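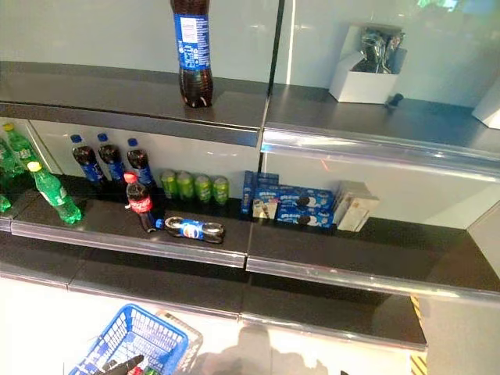

Figure 4. Top and middle shelves at the Covham site, with soda bottles, green cans and Oreo packs.

4.2 Where things go when everyone puts them away

I came into this part of the study thinking I'd be writing about brands. Store planners group by brand, the literature on store planning groups by brand, and when I sketched my coding sheet on the bus to Covham I gave brand the whole first column. Then I started reading the notes people had written (774 of them across Covham and Istville, some no longer than a grocery list) and the word that kept popping up was "tall." Tall ones at the back. Tall stuff left. Couldn't fit the tall one so I put it up top. I had to redo the sheet!

Figure 4 is a good shelf to think with, so I'll stay with it for a while. On the middle shelf the dark colas stand against the back panel, and the green cans have their own neat row there too. So far that looks like brand, or at least like color. But then look at the small bottles in front. There's a little Coca-Cola next to a little Pepsi, and if brand were really running the show those two would have no business being together. What they share is being small. The Pepsi is lying on its side, too, and I'll get to the lying-down problem in a minute. Meanwhile the really large Pepsi bottle is up on the top shelf by itself, well away from its relatives.

When Chaiwat Wiriya and I coded the notes separately and then compared, we both ended up with the same loose order of reasons. Height comes first, in the sense that people use it to decide which shelf and how far back. After that comes what I've been calling family, meaning anything the person would call by one word: "sodas," "cookies," "cans." Brand and color come in late and mostly settle ties. Chaiwat would like me to say that color and brand can't be pulled apart with this kind of stock, and he's right. A blue cap, a blue label and the word Pepsi all arrive in your hand at once. We'd need plain bottles to say any more, and we didn't have plain bottles.

The green bottles at the left end taught me something about corners. A lot of people treat the end of a shelf as a place where things can be pushed together, and the notes are pretty relaxed about it: "rest of the green went in the corner," "squished the sodas over." I found very few notes like that about the center of a shelf. People wanted the center to look good. One participant at Istville wrote a long and rather lovely note on this, saying that she sets up the middle first, the way you'd set the middle of a table, and whatever is left over gets to live at the sides. I've borrowed her phrase "gets to live" for the coding category, and I hope she doesn't mind.

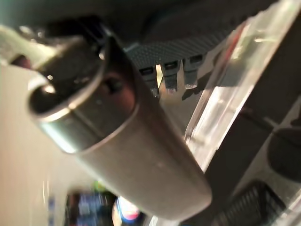
Height also explains a puzzle from the earlier Ayala pilot, where people kept moving snack boxes between shelves and we couldn't see why. We had been asking them what the box was, and the useful question was how it stood. Boxes are flexible in a way bottles aren't. You can stand a box on its end and it becomes a tall thing, or you can lay it flat and it becomes something you can stack. The Oreo packs in Figure 4 show both at once: a tall box on end, and flat ones stacked beside it. Same cookies, same blue, different jobs. In the notes, people who stood a box up mostly talked about seeing the front of it, and people who laid boxes flat talked about saving room. Hardly anyone mentioned both, and I'd love to know whether those are two kinds of people or just two kinds of mood.

Now, lying down. Bottles on their sides make shelf-tidiers nervous. The word "roll" turned up so often that I gave it a code of its own, and it was used for bottles far more than for cans, although a can will roll perfectly well if you let it. My guess is that people rarely think of laying a can down in the first place. When a bottle was on its side, some participants wrote that they left it alone since somebody must have had a reason, and others stood it up before doing anything else. I coded the first group as "respecting" and the second as "correcting." Katherine Alvarado, reading a draft of this section, told me those names sounded like I'd picked a side. Maybe I have. I'm a corrector at home.

The last pattern is about open boxes, and I'm less sure of it. On the top shelf there's an open white box with crumpled silver foil packets poking out over the rim. Boxes like that seem to work as a small shelf inside the shelf. People who cared a great deal about the order of the bottles would write a single line about an open box ("packets in the box") and move on. The inside could be as jumbled as it liked. I read this as a kind of permission, where once something has walls, the mess belongs to the box and the shelf still counts as neat. The Drotdale interviews in Section 5 back this up a bit, though the people there were talking about desk drawers, so please don't lean on it too hard.

There are limits I should own up to. Notes were capped at 400 words, and I'm fairly sure the cap cost us detail from the people who had the most to say. Participants also knew I was interested in shelves, and that surely made them fussier than they'd be in their own kitchens. And I only coded what they wrote down, so anything they did without thinking (turning a label outward, nudging a can into line) is missing unless they happened to catch themselves doing it. A few did. "Straightened the cans, don't know why," wrote one participant at Covham, and I have that note taped above my desk.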